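Best way to lay out breakfast things for a small child?
Diane Gagnon
My granddaughter is coming for 15 days in June and I'd love her to set her own place in the mornings, bless her. She is 3 and very keen, but everything ends up in a heap! Do I need one of those divided plates?

Petrenko
No, just a tray. Ours never took to the divided ones.

Flasness
Oh, how lovely for you both! I'd go with a tray too (a light plastic one with a bit of a rim, and a picture on it if you can, mine adored anything with a bunny) and then one bowl and one small spoon, and leave it at that for the first week.
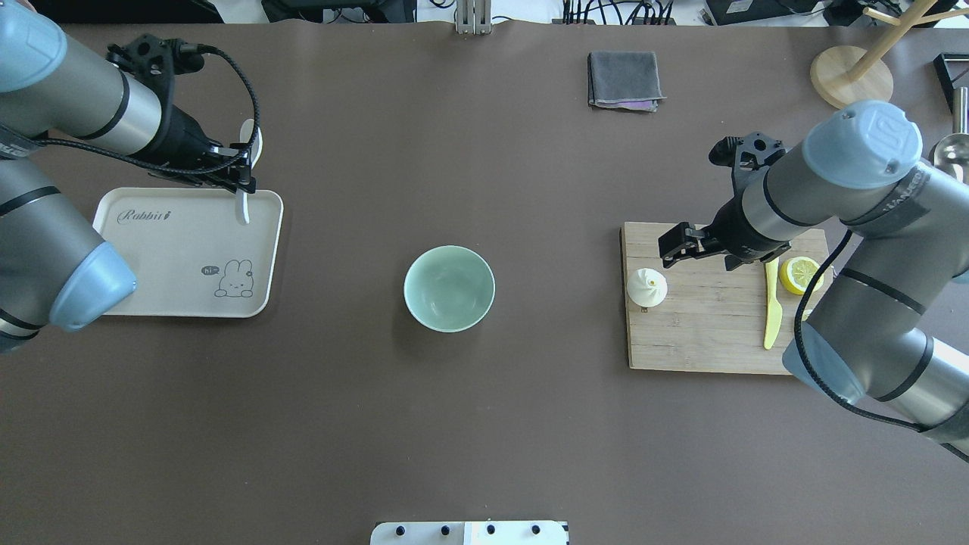

I keep a folded cloth within reach as well, a dark one so the stains don't bother me, and she soon learns to fetch it herself. Let her put the spoon on the tray last, they do like having a final job. Do tell us how you get on!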